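Notebook, Prultthorpe site, January
Week on the footprint numbers, continued from the green book (full)
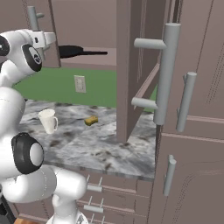 Kitchen sim, arm at the upper cabinet handle.

8.40 am. Meter on the biodiesel blending skid has reset itself again. Third reset since we changed the logger batteries. Going by the log, the skid used no power at all between midnight and six, so it's either very efficient or lying. Have written the gap down as a gap. Vlasta wanted to interpolate. I said if we interpolate every time the thing naps we'll end up with a lovely smooth line and no measurements under it. She's letting me have this one because she wants the good chair.

Where we are on the used cooking oil study: 13 collection points reporting out of 20. The seven silent ones are all on the Groltano run, which goes up the valley and back, and whose driver keeps his tallies on the back of delivery dockets. They're legible. They're in litres for the first half of the month and "drums" after that. Drum size not given. Rang the depot, was told "the normal ones".

Boundary question, still open. Ilídio has the transport leg starting at the fryer. I have it starting at the depot gate, as that's where the first weighbridge is. The difference looks small until you put the valley run in, and then his number goes up and mine stays smug. I suspect he's right. Not telling him before lunch.

To settle:
– who owns the return trip when the truck comes back half full
– whether the heating to keep the oil pumpable is ours or the depot's (it's on their bill, but they only heat it for us)
– allocation to glycerine: by mass or by energy. Last year's report says energy in the text and mass in the appendix. Both are signed.

11.15. Ran the sheet both ways for glycerine. By mass the fuel comes out better, so naturally somebody upstairs has already asked if we could use mass. Left both in, side by side, same font size. Colour coding removed, as green was doing some of the arguing.

Filter pots. Number 12 is blinding off early again, same grey sludge, smells like the fish and chip shop by the oval. Ilídio thinks the batch was dewatered too fast and carried fines over. My own theory is that pot 12 is just unlucky and always has been. Swapped the cloth, wrote the hour on the lid in paint pen. If it blocks before the others I'll take the theory to the workshop and ask for the pot to be weighed against a good one.

Titrated this morning's sample twice. The two agreed, which put me off enough to do a third. It agreed as well. Indicator bottle is nearly empty and the new one is on order with Pisharody, who have sent three emails about their commitment to recyclable packaging and no indicator.

1.30 pm. Told Ilídio he's right about the fryer. He was gracious for a good minute and a half. New boundary goes in from the next version of the sheet; old version kept in the folder called OLD, not the folder called old2.

Homeo dashboard: the vendor's summary page gives our site a sustainability score of 51. Out of what, it won't say. It was the same last quarter, before we insulated the hot line, and the same the quarter before that, when the boiler was off for repairs. Vlasta has proposed we unplug the gateway and see if it moves. Noted, and not approved in writing.

Have asked for the hot line saving to be reported as metered gas only, with the boiler outage left out of the baseline. That makes the saving smaller. It also means I can explain it to the auditor without looking at the floor.

3.50. Gateway was unplugged by persons unknown for most of the afternoon. Score unchanged.

Next:
– drum size, from the driver himself, ideally with a tape measure
– proper supply for the skid logger instead of batteries (Vlasta has a spare, is pretending not to)
– rerun transport with the fryer boundary and the dockets as they stand, litres half only
– check pot 12 first thing
– find out who signed the appendix. Handwriting looks a bit like mine.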